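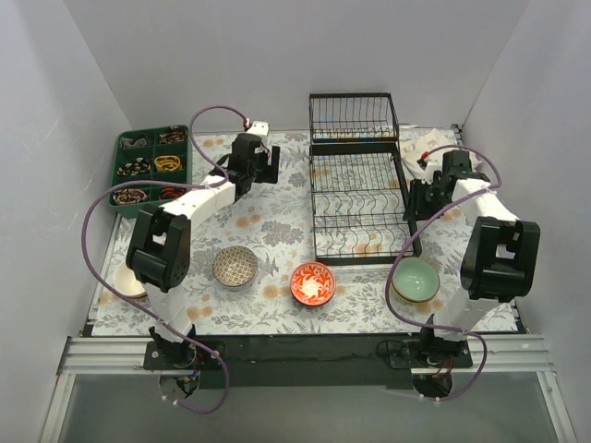 I've been keeping a grocery price book since August, and a few people have asked how I do it, so I'm writing it down.

A price book is a list of the things you buy over and over, what you paid, how much was in the package, and where you got it. My grandmother had one in a spiral notebook. Mine is also in a notebook. I tried a spreadsheet first and stopped using it within two weeks. I don't like typing on my phone in a store, and by the time I was home I had put the receipt somewhere.

There are two stores I can get to easily. Stokeveck is the big one out past the highway, and Taheri is the small market I can walk to. I had always assumed Stokeveck was cheaper for everything. I drove there for the whole list and went to Taheri when I ran out of something midweek, and felt a little guilty about it.

The notebook says otherwise. Onions, lemons, cilantro, rice, lentils, yogurt and most spices cost less at Taheri. The rice was the biggest surprise. I buy the large bag and it lasts a long time, so I had only bought it twice in the past year and never compared. Stokeveck wins on butter, cheese, flour, coffee, paper goods and anything frozen. Eggs go back and forth. Bread is the same price at both, but the Taheri bread is better, so I get it there.

Each item gets half a page. I write the item at the top and then a line for every purchase: month, store, size, price, unit price. For the unit price I use ounces for almost everything, even when the shelf tag uses pounds. The shelf tags are not consistent. At Stokeveck the same shelf had one olive oil priced per ounce and the one next to it priced per quart. I do the division at the kitchen table with a calculator once a week, and it takes less time than making coffee.

I don't track everything. I started with 90 items, which was too many, and cut it to 30. Anything I buy less than four times a year came off, except the rice. Snacks came off too. I know what they cost and I'm going to buy them anyway.

A few things I learned from looking at the pages:

- Sales on coffee at Stokeveck come every six weeks or so. I buy two bags then and skip it the rest of the time.
- The larger package is usually cheaper per ounce, but for oats and peanut butter it has been the medium one for three months running.
- Store brand canned tomatoes went up twice and the name brand didn't, so they are now nearly the same.
- I was throwing out a lot of spinach. The price book doesn't show that directly, but I was writing "spinach" far more often than I was cooking it.

I did try an app called Dramonari that reads your receipts and makes the list for you. It has a nice chart. It also filed dish soap under "soup" and couldn't tell that two sizes of the same yogurt were the same product, and I spent more time fixing it than I would have spent writing. If your receipts are clearer than mine it might work for you.

As for money, I'm spending less, though I can't say how much of that is the notebook and how much is just paying attention. I make one Stokeveck trip every two weeks now and walk to Taheri in between. I use less gas, and the fridge isn't so full that things get lost in the back of it.

Next I want to do the same for household stuff, starting with laundry detergent, where the "loads" number on the bottle seems to mean something different for each brand. I measured the cap lines on the one I have now. I'll post those numbers when I've gotten through a second bottle.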